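Fil un peu long sur le planificateur de prise qu'on réécrit depuis février. Je note ça surtout pour ceux qui utilisent la branche stable et qui se demandent pourquoi elle ne bouge plus.

1/ Le contexte : Clasex, c'est notre couche de planification. Elle reçoit une pose d'objet, une pose cible, et elle rend une trajectoire articulaire avec ouverture et fermeture de pince. En dessous, le contrôleur n'a pas changé. Au-dessus, la perception non plus.

2/ L'ancienne version calculait tout d'un coup : approche, prise, transfert, dépose. Si un seul segment échouait, on jetait l'ensemble et on recommençait avec une autre graine. Sur un cube seul, ça passe. Avec des obstacles, on pouvait attendre longtemps.

3/ La nouvelle découpe en segments et garde ceux qui sont valides. Quand le transfert échoue, on ne replanifie que le transfert. C'est l'idée de Miyuki Furukawa, qui l'avait proposée l'an dernier et à qui j'avais répondu que ça compliquerait le code. Ça complique le code.

4/ Pour la mise au point, on travaille dans une scène vide. Pas de sol, pas de table. Deux cubes : le rouge, c'est l'objet à saisir ; le vert, c'est un simple repère visuel pour la cible, sans collision ni masse.

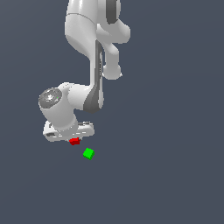

Vue du simulateur. Cube rouge sous la pince, cube vert un peu plus bas à droite.

5/ On m'a déjà demandé pourquoi ne pas mettre de table. Parce que la table masque des erreurs. Si la pose de prise est décalée vers le bas, le contact avec le plateau arrête la main et on croit que le planificateur a bien fait son travail. Sans plateau, l'erreur reste dans les courbes.

6/ La gravité est coupée sur le cube rouge pendant ces essais. On la remet dans la suite de tests suivante, celle avec support.

7/ Le jeu de tests : 600 couples départ/cible tirés une fois pour toutes et versionnés avec le code. Avant, on les tirait à chaque exécution, et on passait du temps à discuter de variations qui venaient du tirage.

8/ Ancienne version, première tentative : 281 couples résolus dans le budget de temps. Les autres demandaient au moins une relance complète. C'est le chiffre de départ, il est mauvais, il est dans le dépôt.

9/ Première version segmentée : 305. J'attendais mieux. Fouzia Bajwa a repris les journaux jeudi et elle a trouvé que presque tous les échecs restants tombaient au même endroit, à la jonction entre prise et transfert.

10/ La cause : le segment de transfert repartait de la configuration articulaire demandée, alors que le segment de prise se terminait sur la configuration mesurée. L'écart est petit, mais il dépassait notre tolérance de continuité, donc la jonction était refusée.

11/ On n'a pas élargi la tolérance. Le segment de transfert part maintenant de l'état mesuré, et la vérification de continuité se fait aussi sur les vitesses. Je n'ai pas encore relancé la série complète, donc pas de nouveau chiffre dans ce fil.

12/ Autre bug, plus bête. Le repère vert était attaché au repère du monde, mais la cible envoyée au planificateur était exprimée dans le repère de la base. Les deux coïncident tant que la base est à l'origine. Dès qu'on retourne le bras pour un montage au plafond, non.

13/ Résultat : trajectoire correcte, affichage faux, et une demi-journée à chercher dans la cinématique inverse. Depuis, le marqueur lit la même variable que le planificateur. S'il est au mauvais endroit, c'est que la cible l'est aussi.

14/ Pour l'orientation, on utilise les symétries du cube. Un cube tourné d'un quart de tour est le même cube pour la pince, donc on génère les prises équivalentes et on garde celle qui laisse le poignet le plus loin de ses butées. Code court, commenté, dans le module des prises.

15/ Ce qui ne marche pas encore : les cibles très proches du départ. Le segment de transfert devient si court que le lissage le déforme. Pour l'instant on désactive le lissage sous un seuil. C'est provisoire et c'est écrit comme tel dans le code.

16/ Côté intégration, la cellule de Rarbridge reste sur l'ancienne version. On ne la bascule pas tant que la suite avec support et gravité n'est pas passée en entier. Celle de Povside suivra, elle a un autre contrôleur et il faudra revoir les limites d'accélération.

17/ Si vous maintenez un script qui appelle l'ancienne fonction de planification globale, elle existe toujours. Elle appelle les segments l'un après l'autre et renvoie le même format de sortie. Seul le code d'erreur change : il indique maintenant quel segment a échoué.

18/ Prochaine étape, la série complète avec la correction de jonction, puis les obstacles. Je mettrai les journaux bruts à côté des chiffres. Les retours sur le format des erreurs m'intéressent, surtout avant qu'on le fige.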